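Building Materials and Details, Unit 6
Interior Doors: Leaves, Frames and Movement
Course notes, April 2021. Prepared by Solange Rey; section on hinges revised by Jérémie Masson.

These notes cover side-hung timber doors in dry interior spaces. Fire doors and exterior doors are in Unit 8. Read the notes before the workshop and bring the Wikberg data sheet.
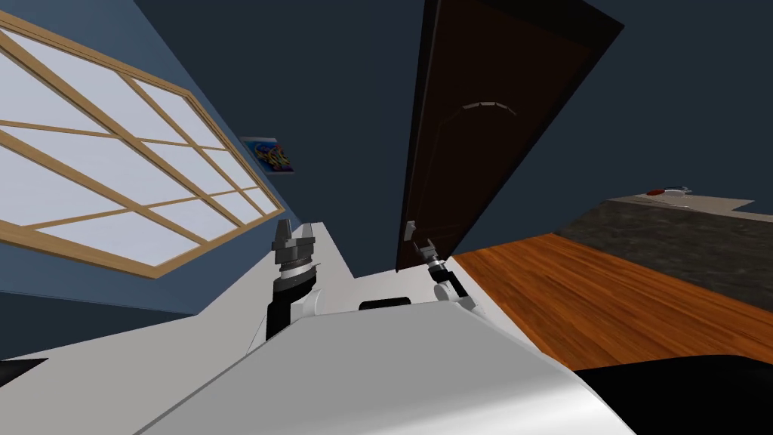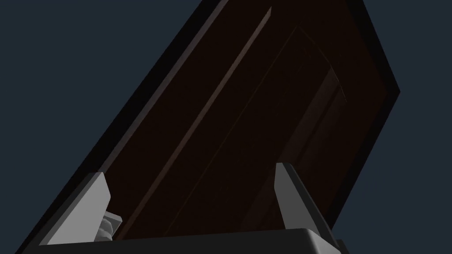
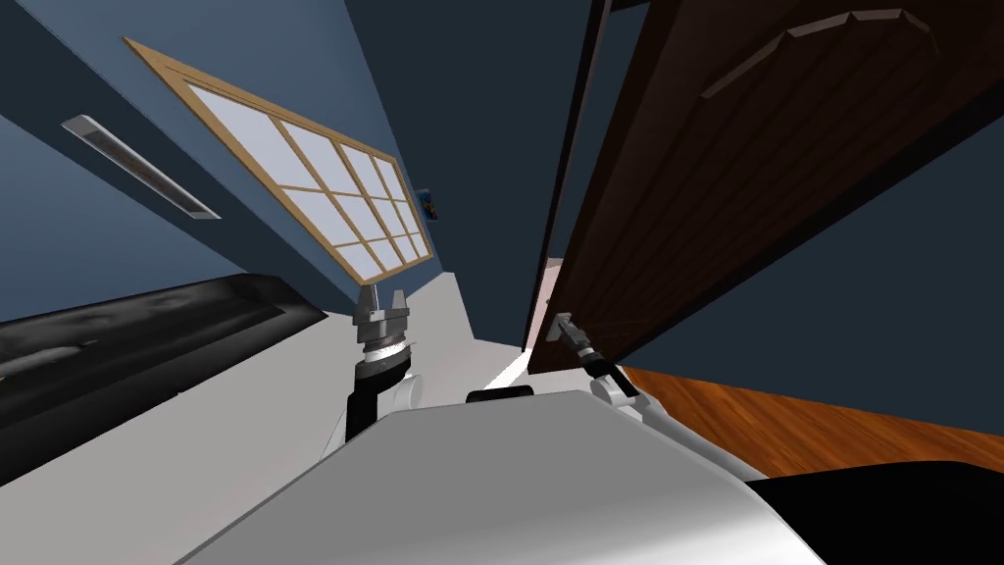 A dark brown door or door-like panel appears in all three.

Why does a paneled door move less across its width than a door made of solid boards?

Wood swells and shrinks mostly across the grain. In a paneled door the stiles run vertically, so the overall width changes only by the movement of the two stiles. The panel sits in a groove without glue and moves inside it. In a board door every board adds its own movement to the total.

6.1 Terms

Leaf: the moving part. Stile: vertical member of the leaf. Rail: horizontal member. The hanging stile carries the hinges; the lock stile carries the latch. Jamb: vertical side of the frame. Head: top of the frame. Stop: the strip the leaf closes against. Casing: trim covering the joint between frame and wall. In older texts "architrave" is used for casing. Use "casing" in coursework.

6.2 Moisture content

Timber for heated interiors is normally conditioned to 8 percent before machining. A leaf hung at a higher value will shrink in the first heating season, and the gap at the lock stile will open. A leaf stored on a damp site does the opposite and binds in October, when the complaint usually reaches the joiner. Check with a pin meter at both stiles and at the bottom rail. Record the readings separately. Do not average them.

6.3 Clearances

Allow 2 mm at the head and at each jamb for a finished leaf. The clearance at the floor depends on the floor covering and on whether return air passes under the door; take it from the ventilation drawing. Seal the top and bottom edges of the leaf with the same number of coats as the faces. Unsealed end grain at the bottom of the stiles is the most common defect in the Horkell survey (see reading list).

6.4 Hinges

The weight of the leaf acts at its center of gravity, taken as half the width from the hinge line. The top hinge is in tension and the bottom hinge in compression. For a leaf weighing 400 N, the horizontal force at each of the two hinges is

H = (W x b/2) / h

where W is the weight, b the leaf width and h the vertical distance between hinges. Moving the hinges apart reduces H. A third hinge at mid-height does little for this force, but it holds the hanging stile straight. If a third hinge is fitted to resist sagging, it goes near the top one.

Screws go into the solid jamb. Packing behind the jamb must be continuous at each hinge position.

6.5 Assignment

Draw the horizontal section through the hanging jamb of the Marar type B door at full size. Show wall, packing, jamb, stop, casing and leaf. Dimension all clearances. Hand in on paper to Mireille Delorme.

Reading
Muli, W., Joinery Movement in Heated Buildings, chapter 2.
Pruvost, C., The Horkell Housing Survey: Doors and Linings.
Edel hinge tables, current edition (library desk copy only).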